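Does the Water Taste Different on the Third Floor?
Final report, Everyday Science Projects, spring term

Our group picked tap water because everybody in the dorm already had an opinion on it. People on the third floor of Salcedo Hall swear that their water tastes like a garden hose. People on the first floor say it's fine. We wanted to find out if anyone could tell the difference with their eyes closed, and we got much more interested in pipes along the way than we ever expected to be!

What we knew going in

The town of Drikholm gets its water from the Trokance reservoir. It goes through the treatment plant on Mitov Road and then downhill to campus. Salcedo Hall was built in two stages, and the old half still has its first set of pipes. The third floor bathrooms and kitchen are all on the old half. The first floor kitchen was redone and has new copper pipe the whole way from the basement. So there was at least a possible reason for the complaints, and we were pretty excited when the building office let us look at the plumbing plan.
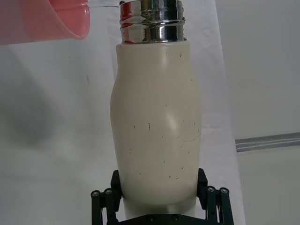
Taste is a slippery thing to test. Smell gets into it, temperature gets into it, and so does whatever you ate for lunch. Even the thing you drink from matters, and a lot of students never drink straight from the tap at all. They fill up something like this cream-colored insulated bottle, with its scuffs and small scratches, and carry it around all day. When we asked people where they thought the bad taste came from, a few admitted they had never had the water fresh from a glass. We decided that all our samples would be poured from clean glass pitchers, filled that same morning and left on the counter until they reached room temperature.

How we ran it

First came the survey. We put it up on the dorm message board and got 227 answers, which blew us away, as we had hoped for maybe half that. We asked which floor people lived on, how often they drank tap water, and if they thought it tasted good, okay or bad.

Then came the tasting. We had 20 tasters, all living in Salcedo. Each one got three small servings. Two came from the same tap and one came from the other floor, and the job was to pick the odd one out. This is called a triangle test and it is very handy, because a person who is only guessing should get it right one time in three. Each taster did this once, with the serving order mixed up. They had plain crackers in between and nobody was told which floor was which.

We ran everything on a Wednesday starting at 10 in the morning, well clear of lunch.

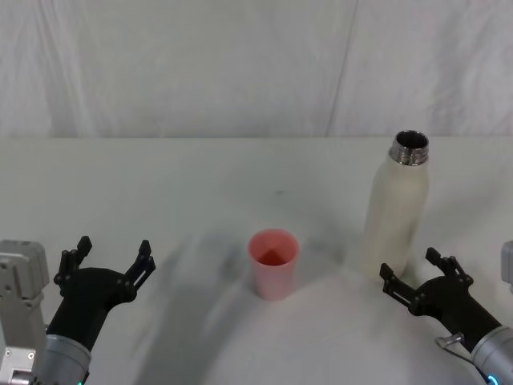 Pink plastic cup and uncapped bottle on a white tabletop.

What we found

The survey matched the gossip. Third floor people were much more likely to choose "bad" than first floor people. The second floor landed in between, even though it shares its pipes with the first floor. That was our favorite result of the whole project, since the second floor has no plumbing reason at all to be unhappy.

In the triangle test, 9 of the 20 tasters picked the right sample. Pure guessing would give you 6 or 7 on average. So our tasters did a little better than chance, but with a group this small you could easily get 9 by luck. We can't say there is no difference. We can only say that if there is one, it is hard to notice when the water is fresh and at room temperature.

We also tried something extra. We took water that had been sitting overnight in the third floor pipes, first draw of the morning, and compared it with water from the same tap after it had run for 2 minutes. We only did this among ourselves, so it doesn't count for much, but wow, the first draw was easy to pick out. It had a flat, metallic taste that was gone after the tap had run. 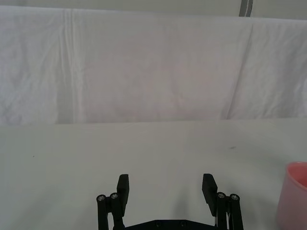
One third floor resident who read our draft thought we had tested the wrong thing, and wrote that "the complaint was always about the first glass in the morning, so of course you all liked it at ten o'clock." We think this is a very fair point. By the time we filled our pitchers, half the floor had showered and brushed their teeth, and the old pipes had been well flushed.

What we would change

Fill the third floor pitcher before 6, from a tap that has been left alone all night. Get at least twice as many tasters. Ask the survey question about time of day, which we left out. We would also like to try chilled water, as several people told us cold water hides the taste.

Costs

Crackers, pitchers and printing came to 743 cents, mostly crackers. The pitchers were borrowed from the dining hall and have gone back.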